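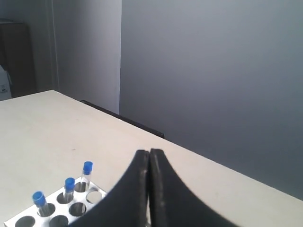

You should never have to shake one to know it's closed, was the answer I got when I asked how tight the caps went. Turn it until it stops, then leave it alone. People who kept turning cracked the glass, and then the water from Utar was on the table and somebody had to drive back for more.

I wrote that down. It was my first morning in the sample room at Skomirport and I wrote everything down. Blue caps for well water. White rack near the front of the table, where you could reach it without leaning. Pencil in the log, pen on the form.

The rest of the story is what happened with the Utar wells that winter.

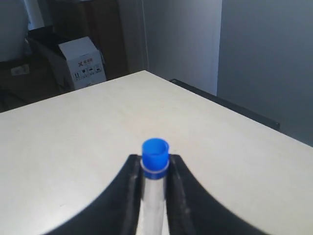

Blue Caps
Skuvari Short Fiction
By the Skuvari contributors' desk
Posted 9/28/22

The drive from Utar was 333 kilometers, and in February the last part of it was on ice. The samples came in a cooler with a towel over them. The driver put the cooler on the floor by the door, signed the form and went to sleep in his truck with the engine running.

I had grown up in Utar. I had told them this at the interview and they had said it was fine. My mother's house was on the upper road, and the well behind it was number 215 on the list. I had drunk from it for eighteen years. I saw the number on the form before I opened the cooler, and I did the others first.

The work was simple. You took a tube, checked it against the log, opened it, drew off what you needed and closed it again. Then it went back in the rack. By the middle of the morning I had stopped hearing the heater.

When I got to 215 there were two tubes with that number. I went through the form again. It listed one. The handwriting on both labels was the same, square and slow, and I knew it. My mother had always written her sevens and her fives as if somebody was going to grade them.

She wasn't supposed to fill anything. The driver was supposed to do it, at the tap, after letting it run. I went out and knocked on the truck window. He rolled it down an inch and said the lady on the upper road had one ready when he came, so he took it to be polite, and then he did his own and she asked if she could write the label. He didn't see the harm.

I asked which was which. He said he had no idea.

The rule for that was clear, too. If you couldn't say where a sample came from, you poured it out and sent for another. That meant the same road again, and a week at least. The office in Srithong wanted the results in two days, and they had already called once.

I stood at the table with one in each hand. I held them up to the window. Water looks like water. I put them both back.

Then I called her. She picked up on the second ring, and I could hear the radio in the kitchen. I asked where she had gotten the water. From the well, she said, where else would she get it. I asked if she had let it run first. She said she had boiled it.

I asked why she would do that.

"So it would be clean for you," she said.

She wanted to know if I was eating lunch. I said yes. She wanted to know if the room was warm. I said there was a heater. She told me the pump handle had been sticking and the neighbor had looked at it and made it worse.

After we hung up I poured both tubes down the sink and rinsed them. In the log, next to 215, I wrote "no sample, origin unclear," in pencil. I called Srithong and told them one well would be late. The man there sighed and asked me to spell Utar.

The driver was awake by then. I gave him a clean tube and asked when he was going back up. Tomorrow, he said, if the road was open. I told him to fill it himself this time.

He put the tube in his shirt pocket, took it out again and checked the cap.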